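3.2 The Pouring Task, As Assigned

The course gave each team one bench, one two-armed robot and one household chore. Ours was to pour milk into a mug. The instructor, Yaqin Xiao, had picked it on the grounds that every student in the room already knew how to do it, a claim the term did little to support. The bench held a milk carton, a wire rack, a mug tree and a small population of drinking vessels, all on brown paper, which hides spills poorly but tears off in one piece.

We split the chore into three stages: clear the target, grip and lift the carton, tilt over the mug. Figure 1 shows the second stage with a single upright mug on the paper and the remaining mugs on the rack and the tree. The left arm has the carton by its top. The right arm, which has no part in lifting, waits over the far end of the mat. Early drafts of our code let it wait closer in, and the two arms spent much of the first month apologizing to each other at the elbow.

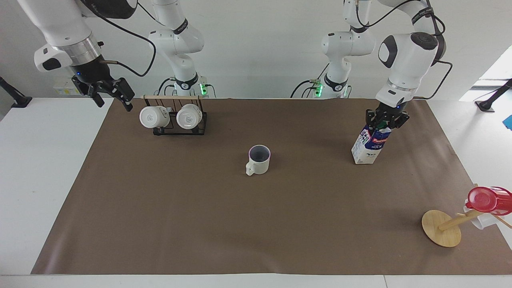 Clodbridge, Monday, March 16, 2026

Figure 1. Lifting the carton by the top. Both arms are run by one controller, written by the student team.

The carton is the hard part. A mug is stiff and has a handle – someone designed it to be picked up. A carton is soft in the middle and stiff at the folded edges, and it gives under the fingers in a way our simulator declined to model. We began with the grip force suggested in the course handout and dented seven cartons in the first week. Lowering the force gave us cartons that slid. The value we finally used was found by one of us turning a knob while another said "less," and we report it in the appendix with more decimal places than it deserves.

Grip height matters as well. Holding the carton near the top keeps the fingers clear of the paper and makes the lift simple, but it leaves the weight swinging below. Holding it lower steadies the tilt and brings the wrist down to where the furniture is. We tried both and kept a switch in the planner, named Hendriks after the street one of us lived on, that chooses between them from the starting pose.

A separate matter is what the arms do when the carton is on its side. The original plan treated this as a failure and stopped the run. By September of the first term it was clear that a plan which stops whenever a carton is on its side would mostly be a plan for stopping, so we added sideways poses to the set the robot practices from. Figure 2 gives the view over the bench with the carton held horizontally just above the paper. The free gripper is open and points toward it. Beside that arm is the rack, with two mugs upside down on it, and the line-drawn faces on their sides are a cheerfulness we did not always share. 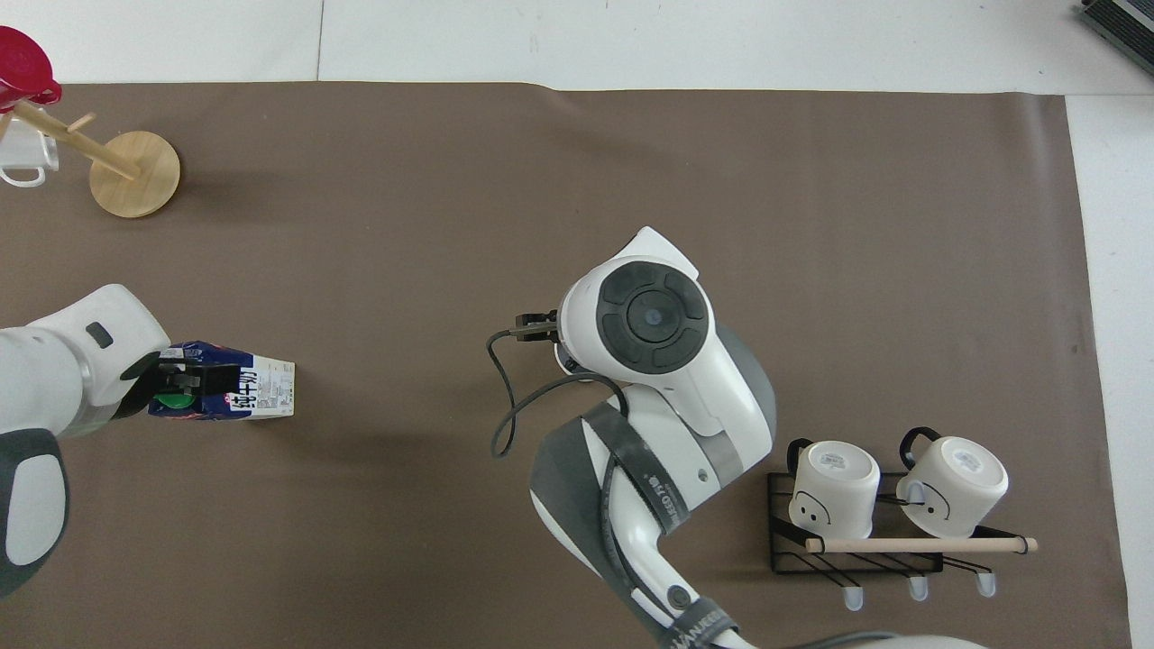 3.3 Scoring

Each run was scored by hand on a scale that the class agreed on after three meetings. A run earned points for the lift, for the tilt and for setting the carton down again, and lost them for contact with anything else on the bench. Teams could not score their own runs, a rule brought in after the first practice round, when every team in the class did remarkably well.

We ran eight trials per starting pose. This is a small number, and we would have liked more, but the bench was shared with the team assigned to fold towels, who were having a harder year than we were.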